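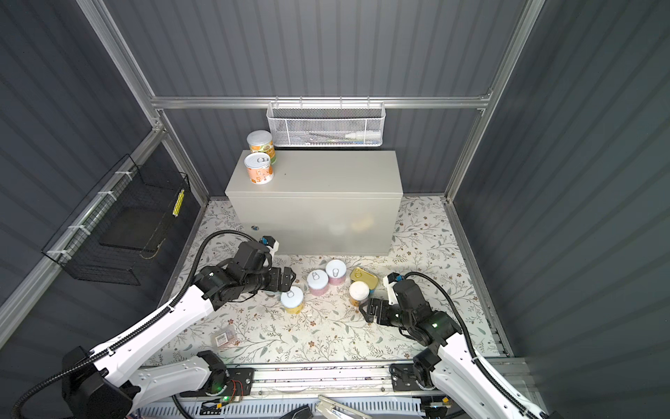

Figure 6. The two-arm cell with the metal cabinet at the back wall and food containers on the printed mat.

3.2 Cell setup and upkeep

The cell at Clarnach is built from aluminum extrusion rails with dark corrugated panels as walls (Figure 6). Both arms are mounted on one base rail at the front side, so their relative position stays fixed when the walls are taken off for cleaning. Each gripper carries its own camera on a white bracket. After every 30 hours of operation we check the screws of these brackets, and the camera calibration is repeated if a screw was found loose.

The cable hose of each arm goes in a loop over the wrist. In the first weeks the loop was too short, and the left hose pulled on its connector when the gripper was turned far inward. S. Kaewmanee made both loops 7 cm longer and we did not see this fault again. The hose must also not touch the cabinet, therefore the wrist speed is limited near the back wall.

Small items are kept in wire mesh baskets hung on the wall rails. The black basket on the left wall is held with cable ties, which we replace in August of each year together with the floor mat. A mat with folds changes the height at which the fingers should stop above it, and low cans such as the sardine tin are then often missed.

Between July 2020 and the end of the study the cell was stopped 43 times for repair or adjustment. Most of the stops were short and concerned the finger pads. The log was kept by M. Grewal, following the form used in the earlier Stilell cell.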